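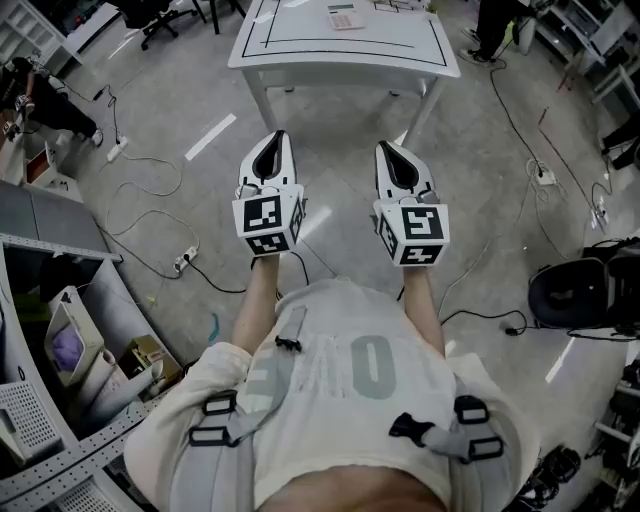
Harness straps over a loose T-shirt.

Odby spoof letters kit, second edition: review

Odby is a boxed card set for people who write political spoof columns, chiefly the kind in which a minister sends a shameful problem to an agony aunt. It is made by Kuvar and edited by Italo Ferraro. I used it for two months on a weekly page with a limit of 11 paragraphs.

The box holds three decks. The first gives the office held, the second the habit being confessed, and the third the tone of the reply. You draw one of each and write to the result. Ferraro's booklet claims 3213 usable combinations. I didn't test the figure, but repeats were rare.

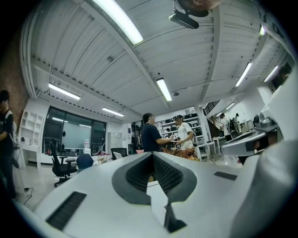 Black projector on the ceiling.

The habit deck is the strongest part. Its cards name small physical actions, such as ironing a sash or hiding in a lift, and these survive a reshuffle better than policy jokes do. The office deck has dated. Several cards refer to posts that were merged or dropped, and a junior whip appears twice under different titles. The tone deck is thin at 10 cards, and four of those amount to sarcasm.

Print quality is adequate. The matt coating marks easily and the corners of my most-used cards had gone soft by September. The index lists habits by letter length, a sensible choice for anyone filling a fixed column.

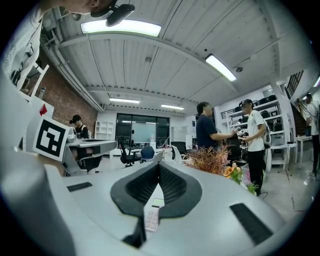

Pale pink keypad, small green display.

The nearest rival is Bomwood's Nyarko set, a single deck with longer prompts. It is quicker to learn but steers the writer towards a fixed ending. Odby leaves the ending open and suits daily work better. Owners of the first edition need only buy the new habit deck, sold separately.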